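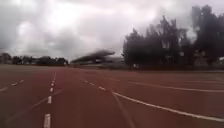 Figure 3. View along the running track at low height during a lane-following trial. Dashed and solid lane markings converge toward the horizon; the grandstand on the far side is smeared by motion blur.

4.2 Lane following under motion blur

The second set of experiments tested whether the lane estimator described in Section 3 keeps a stable heading when image quality is poor. The indoor trials reported in Section 4.1 used even lighting and a short course, and they gave little information about the effects of speed. The outdoor trials were therefore carried out on a synthetic running track at Carkovcombe. A track of this type has painted markings of known form, long straight sections, and few objects near the path of travel.

The test platform was Punis, the wheeled research vehicle built at the Grunano laboratory. Its control software was the same version used indoors, with no change to the gains. The course was marked out by Zane Kuusk and Tõnu Kļaviņa, who also placed the start and stop points. Ülle Uibo supervised the runs and had sole authority to end a run early. The sky was overcast, and no artificial lighting was used.

A total of 27 runs were planned. Two were dropped before analysis after the time stamps of the wheel encoders and the image stream were found to disagree. The remaining 25 runs form the data set used in this section. The decision to drop the two runs was made from the log headers alone, before any heading error had been computed.

Each run began with the vehicle at rest between two lane lines. The operator gave a single start command, and the vehicle then increased its speed in fixed steps until it reached the stop point. At each step the estimator was asked for three values: the sideways distance to the nearest line, the heading relative to the lane, and a confidence score. The steering controller used the first two values only. The confidence score was stored for later study and had no effect on the motion of the vehicle.

Reference values for position and heading were taken from the Šimkus survey unit mounted above the rear axle. The unit was aligned with the long axis of the track before the first run, and the alignment was checked again when the last run had ended. The change between the two checks was smaller than the resolution of the unit, and no correction was applied.

Blur does not affect all parts of an outdoor view in the same way. When the vehicle moves straight ahead, points near the vanishing point shift very little from one moment to the next, while points at the side shift a great deal. Tall structures beside the path are affected most strongly -- their edges spread into wide bands that a line detector can mistake for lane markings. The direction of the blur is also of interest. A marking that lies along its own direction of image motion keeps its sharp sides, and only its ends are softened.
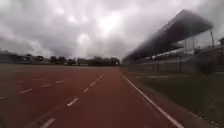 The estimator makes use of this property. It gives a higher weight to line segments whose direction agrees with the expected motion of the ground, and a lower weight to all others. Segments above the estimated horizon are removed before weighting. This first step is simple, but it is also where most of the false lines are discarded, including those caused by roof edges and tree lines. Segments below the horizon are then grouped by the point at which they meet when extended, and the largest group is taken as the set of lane lines.

Solid and dashed lines are treated together at this stage. An earlier version of the method handled them apart and required at least two dashes to be found before a dashed line was accepted. Heino Urbonaitė observed during the indoor work that this rule caused the estimate to jump whenever the closest dash left the field of view. The rule was removed, and a single dash is now accepted if it points toward the shared meeting point.

The vehicle reached the stop point without operator action in all 25 runs. Heading error grew with speed, as expected, but the growth was gradual and no sudden loss of the lane was recorded. The largest errors occurred in the outer lane, close to the solid edge line. In that position the solid line supplies most of the weight, and a small error in its measured angle passes almost directly into the heading estimate. In the inner lanes, markings on both sides of the vehicle contribute, and errors of opposite sign tend to cancel.

The same runs were processed a second time with the motion weighting turned off. The recorded images were used for this purpose, so the comparison concerns the estimator alone and does not include the response of the steering controller. Without the weighting, the estimate moved to a wrong line at least once in 16 of the 25 runs. Most of these changes were short and ended within a few images. In a moving vehicle, however, even a short change of this kind would produce a visible swerve -- and possibly a larger error at the next step.

The confidence score was less useful than had been hoped. It fell when the blur was strong, but it fell by a similar amount whether the heading estimate was correct or not. Zoila Marulanda compared several ways of computing the score from the same stored segments, and none separated correct from incorrect estimates well enough to be used for control. The score is kept in the published logs for completeness. A measure based on the agreement between successive estimates is under study and is not reported here.

Two limits of the trials should be noted. All runs took place on straight sections, and the assumption of a single meeting point does not hold on a bend. The trials also covered only one surface and one type of marking. Worn paint, standing water, and strong shadows were outside the plan. Curved sections are considered in Section 4.3, where the single meeting point is replaced by a series of local ones.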